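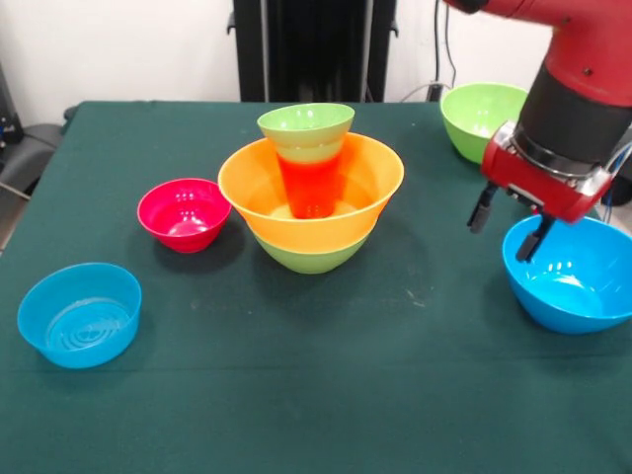
Does nesting bowls save space in a kitchen? Less than most storage guides claim, and only when the stack is built in size order and put back that way after every wash.

## Chapter 6: Stacks, Nests, and Other Promises

Books on home storage treat the nested stack as settled wisdom. Put the small bowl in the medium one, the medium in the large one, and the shelf is yours again. The claim usually comes with a drawing of bowls from a single matched set, all round, all tapering at the same angle. Few kitchens own such a set. What they own is a mix of bowls and cups bought years apart, some deep, some shallow, with walls that disagree.

Oana Moldovan's household survey in Liltelbridge is the study most often cited in favor of nesting. It covered 200 kitchens and reported that 173 of them "used nesting." Read the questionnaire and the figure shrinks in importance. A household counted if it had one bowl sitting inside another on the day of the visit. By that standard a sink full of dirty dishes is a storage system.

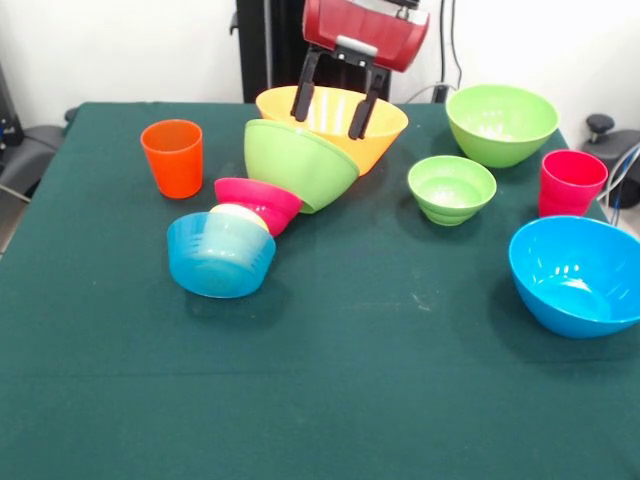 The survey also left out the time spent taking stacks apart. A bowl at the bottom can't be reached until everything above it has been lifted out and set down somewhere, and that somewhere is the counter the stack was supposed to keep clear. Gonçalo Lobo raised this objection in his reply to Moldovan, and I have yet to read a good answer to it.

Cups make matters worse. A cup standing in a bowl takes up the middle and wastes the ring of space around it. Put a small bowl on top of the cup and the pile gets taller without getting much tighter. Plastic pieces with similar walls can also wedge together, a problem the guides tend to leave to a footnote.

We will look first at shape, then at order, and last at the habits of the people doing the putting away. Before reading on, take every bowl and cup out of one cupboard and spread them on a table. Build the stack you would normally build, and measure its height and its widest point. Keep both numbers; you will need them in Section 6.2.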